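**Re: [kirnton-kitchen] Rice bins with the flip-up lid**

Fiorella Fabbri wrote on 2025-11-05:

> I'd like us all to switch to the clear-lidded bins. Rice keeps for months in them and you scoop it out with a spoon and a little cup, no mess. Zondeck has them in stock.

Fiorella, I'm not sold. "Keeps for months" is what the shop says. Has anyone on this list left rice in one since April and then cooked it? A hinged lid with a tab isn't a seal until I see a gasket, and I haven't heard a word about one.

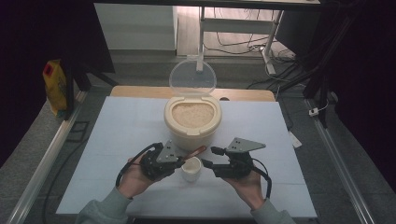
The spoon bothers me too. If you're filling a cup, use the cup. Spooning rice into something that small takes forever and half of it ends up on the table, so you'd want a sheet down every time. I do like being able to see in without opening the thing, I'll give you that much.

The Stonance jars we have now cost me $17 and they close tight. Replacing the lot came to $62 when I added it up. Could we try two bins first, one at your place and one at mine, and compare?

Also, which size did you mean? The listing has two.

Tiina Kinnunen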